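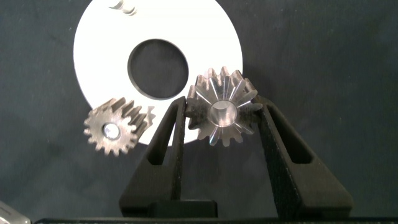
House rules for a small arm: project report

My project this year was meant to be about getting a robot arm to put small gears on a disc. It still is, sort of, but the part I ended up spending most of my time on was the rules for working with it, so that's what most of this report covers. The gear code is in the appendix if you want it.

The job came out of the Urkura project, which shares a bench and an arm between several students. When I joined there was a sheet of rules taped inside the cupboard door, left over from an older machine. Half of it talked about a fence we haven't got. Halima Obura, my supervisor, asked if I'd like to rewrite it as I went along, and I said yes without quite realising how much reading that meant!

What I started from

I had the old sheet, the department's general risk assessment form, the manual for the arm and a set of notes from Vaston, the firm where I did my placement. I also read what I could get through the library on robots working near people. A lot of that is written for big machines in factories, and I had to keep asking myself what each rule was really protecting. A rule about walking into a cell makes no sense on a bench, but the worry behind it (somebody in reach of the arm when it starts to move) is exactly the same for us, just with fingers and hair instead of whole people.

So I wrote down the worry behind each old rule first and only then tried to write a new one. That took me until March, which was later than planned.

The rules as they stand

Before you power up, clear the table. Gears, disc and cables only. Mugs, phones and pens go on the shelf behind you, and so does your notebook, however handy it is to have it by your elbow.

Follow every cable with your eyes from one end to the other. Then move the arm slowly by hand through the whole of the job with the motors off, and see where the slack goes. If a loop comes anywhere near the gripper, clip it back and do it again.

Say "moving" out loud before you start a run. It feels daft when you're alone in the room. Do it anyway.

One person has the stop button and keeps a hand by it. That person doesn't type, doesn't film and doesn't pick things up. If you're on your own, you may only run at the slow setting.

No hands past the tape while the motors are on. I argued with myself over this one for ages – it's so tempting to reach in and nudge a gear that's sitting a bit crooked. Pause in the software doesn't count as off either. Lilard (our control program) can carry on with a half-finished move when you press resume, and I had it do that to me with a spanner on the table. Nothing got hurt apart from my pride and one fingertip, and the fingertip was printed.

If something drops, let it drop. Stop, power down, pick it up, look at it, then start from the beginning of the job.

Write down every unplanned stop, even the silly ones. 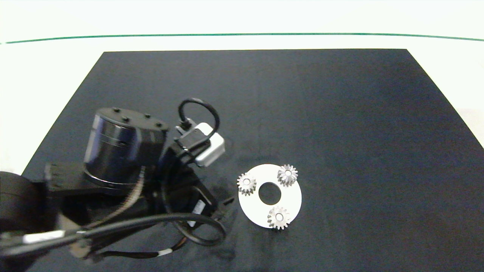
Trying them out

I wanted to see if other people could follow the sheet without me standing there. We did 12 supervised sessions on the gear job, each with a student running the arm and me in the corner with a clipboard trying to keep my mouth shut. I wasn't very good at that.

The cable rule worked well from the start. People rather liked it, because moving the arm about by hand is fun and you learn how far it reaches. The "moving" rule was forgotten constantly in the early sessions. Gerrit Kuipers, our lab technician, suggested putting it on the screen so that Lilard asks you to confirm you've said it. I was doubtful (people click through anything), but it did help, and I've kept it in.

The rule that did badly was the one about dropped parts. Everybody agreed with it and then grabbed at the gear the moment it slipped. You can't really blame them, it's what hands do. We moved the tape further out so that a quick grab doesn't reach, and that did more than any of my wording. I'd put that near the top of what I've learnt this year: if a rule asks people to fight a reflex, change the bench first and see if you still need the rule.

The logbook was a mixed bag. Some entries are lovely, with the speed and what the person thought had gone wrong. Others just say "stopped". I tried a printed form with boxes and it got shorter answers still, so I went back to a plain lined book with one good entry copied out inside the cover.

Rules for the gripper itself

I hadn't planned a section on this, but it kept coming up. A gear held by its edges can work loose if the grip is too light, and turning the force up to be on the safe side is a bad habit, because then the same setting gets used with a finger in the way. My rule now is that you start at the lowest force and go up one step at a time, with the gear held low over the table, until it stays put when you tap it with a plastic rod.
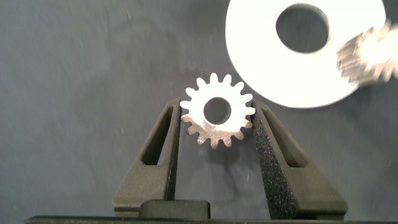
Whoever raises the force for a job also puts it back down at the end. The setting is saved between sessions, and I found it left high two times out of the first few I checked. Halima wants this done by the software and I agree with her, I just ran out of time. It's first on the list for whoever takes over.

Fingers get looked at before each session as well. Check for cracks along the slots and for anything coming away on the gripping faces, and swap the pair if you aren't sure. I'd always swap both together, as a worn finger and a fresh one don't seem to me to grip evenly, although I haven't tested that properly.

What I'd change

The sheet is too long. It fits on two sides of paper and I'd like it on one. Nearly three pages of notes got cut already and I still miss some of them.

I'd also like someone from outside to try it. The Khalaf group upstairs have a similar arm and have offered to run a few sessions using my sheet and their own parts. Gerrit is sorting out the booking. The current version is on the cupboard door, with a pencil on a string next to it for comments.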